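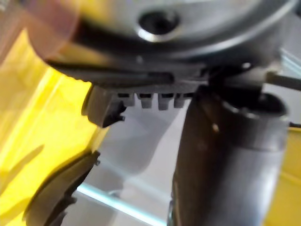 Wesside Hall Users, minutes, 2023-11-14

Present: seven members. Apologies: Bognár room group.

1. Minutes of the last meeting were agreed.

2. Storage. Clemura quoted 1,502 for new shelving. Members felt this was high. A second quote will be requested from Sunudow.

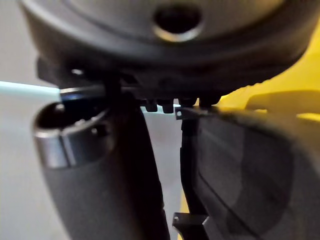

Until then, boxes are to be labeled and kept off the floor. The limit stays at 18 boxes per group.

3. Chairs. It was agreed to order 57 replacement feet.

4. Next meeting in January. Keys to be returned by then.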